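Visit report: Bomow dubbing and remastering facility, Gromham
2024-09-20

Bomow opened its Gromham site to distributors and festival programmers for one day in April. The building handles two lines of work: dubbing of feature films into other languages, and remastering of older titles for which remake or re-release rights have been sold. Attendance was by registration, in groups that rotated through the floors on a fixed schedule. These notes cover the dubbing stages, the scanning room and the delivery department, in the order my group saw them.

The tour began on the ground floor with dialogue adaptation. A translated script arrives here as plain text with timecodes. Adapters then rewrite each line to match mouth movement and line length, working in 2 passes. The first pass fixes length. The second fixes visible consonants, mainly p, b and m, which audiences notice when they fall on an open mouth. The feature used for the demonstration, a family drama titled Ekari, has 1,041 dialogue lines. Of these, 139 were returned by the dubbing director for a further rewrite after the first recording session. Staff considered that a normal rate for a film with many close-ups.

Recording takes place on the floor above. The booths are smaller than I expected and very dead acoustically; room tone and reverb are added in the mix. Each performer records alone, including in crowd dialogue. Lines are cued by a moving band of text under the picture instead of the three-beep system still used elsewhere. Performers new to the band usually need a session or so before they stop reading ahead. Noise from the ventilation had been a problem in one booth, and the fan is now switched off during takes, which limits the length of a continuous session.
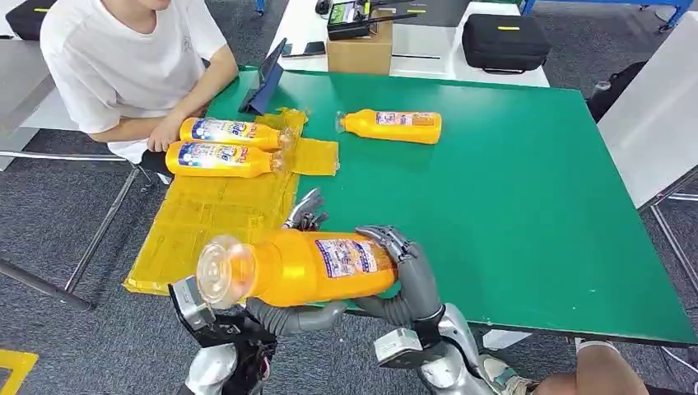 Orange bottles with white labels on a green-topped table, one of them held in two robotic hands.

The scanning room is kept under slight positive pressure, and visitors view it through glass. Negatives are inspected by hand on a bench, splices are checked, and perforation damage is logged by reel before anything goes near the scanner. The title on the bench was Hong, a crime picture being restored ahead of a remake. The rights agreement covers the story and the score but leaves the original sound elements with the first producer, so the restoration is working from a print track for two reels. The difference was audible in the comparison we were played: a narrower top end and a low crackle under quiet dialogue. Cleanup had been kept light on purpose — heavier processing removed the crackle but also took the breath out of the voices.

Color grading was demonstrated on one short night sequence. The print reference is greener than most viewers would now accept. The grade stays close to it in the shadows and corrects only skin tones. I would have liked to see a daylight scene as well, but the schedule did not allow it.

Delivery was the least attractive stop and the most useful for distributors. A finished feature leaves the building as 33 separate files once language tracks, subtitles, trailers and textless backgrounds are counted. Most rejections come from mismatched frame rates in the subtitle files. Buyers are asked to send their technical specification before the mix starts; several people in my group admitted that theirs goes out with the contract or later.

Practical points for anyone attending the next open day: the entrance is at the rear of the building, on the loading side. Phones must be switched off on the recording floor. The screening room seats fill early, and the Ekari comparison reel is shown only once per group. Parking at the site is limited to suppliers, and the public lot is a ten-minute walk uphill.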